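Fitted sheet keeps popping off the corners - any fixes? 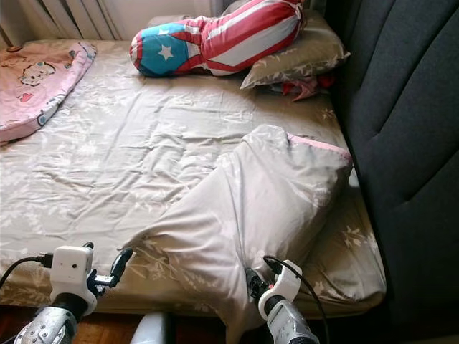 Wrinkles across the fitted sheet, bolster up top.

oyelaran447
I love this leaf print so much but the sheet won't stay tight! Two corners come loose every night. Has anyone beaten this? I'd rather not buy a whole new set.

Okeo_130
Yes! Get sheet suspenders, the kind that cross under the mattress. I put mine on in April and making the bed is a joy now - clip them on the diagonal and pull snug. Also measure your mattress depth, toppers count too!

plalivholm
safety pins

rultano5
Wash it warm and put it back on straight from the dryer. Mine grips so much better that way! Do opposite corners first, then the other two.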